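3.2 Materials and setting

The study was carried out in two day-care centers in Drendberg and one in Rulport. In all three centers the children speak one language at home and hear a second language from the staff. We asked how children of this age learn the names of kitchen objects in the second language, and whether they learn the name of the whole object before the names of its parts. Earlier work on this question used mostly picture cards. We wanted the child to see the objects at the size and in the place where they are used in play, so each center used a play kitchen as the setting for the naming task.

The word list had two levels. The first level contained names of whole objects, such as "spoon," "spatula" and "microwave." The second level contained names of parts, such as "handle," "slot," "button" and "knob." The words of the second level are less frequent in the speech of the staff, and several of them apply to more than one object. A handle, for example, belongs to a spoon and also to a door. We considered this an advantage for our purpose, as we could test if the child extends the new word from one object to another (Figure 1).

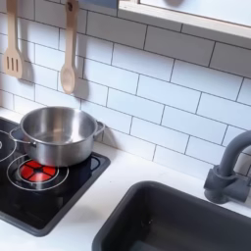 Figure 1. Two hanging utensils from the word list, a slotted spatula and a spoon, against the tiled wall of the play kitchen.

The objects stayed in their usual places during the task. The teacher named each object in a short sentence, always with the same verb, and then waited for the child to answer. If the child gave the name in the home language, the answer was written down but was not corrected. Pointing without a word was coded separately. In total we collected 307 answers that could be coded. Answers that were covered by noise from the next room were left out before the analysis.

Coding followed the Pastum scheme, which was developed by our group for an earlier study of clothing words. The scheme separates four kinds of answer: correct name, name of a neighbor object, name of the whole in place of the part, and home language name. For the present study we made one change. In the original scheme the answer "door" for a door handle was coded as an error. We now code it as whole for part, because the child has clearly looked at the right place and only the level of the word is different.

3.3 Names of parts

The names of parts were harder than the names of whole objects in all three centers. This was expected. More surprising was the difference among the parts themselves. "Button" was learned early by most of the children, also by those who knew few other words on the list. "Knob" was learned late, and it was often replaced by "button." We think that the difference comes from the input. The staff say "button" for clothes, for toys and for the elevator, but they have few occasions to say "knob," and some of them told us that they also use "button" for both.
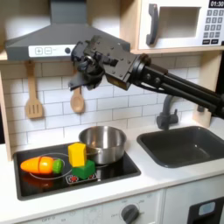

Early Word Learning Group, Department of Language Development, Dhanial Institute, Rulport

A second observation concerns number words. When children were asked to name the buttons of a keypad, some of them read the numbers and did not give the word "button" at all. We coded these answers as a separate group, as none of the four kinds was suitable. It is possible that a printed number draws the attention away from the object that carries it. Our material does not allow us to decide this, and a comparison with plain buttons would be necessary.

The words "plus" and "minus" were not on the list. In Rulport several children used them without being asked, and one child used "minus" for everything that makes a sound smaller. These answers are not included in the tables, but we return to them in Section 5.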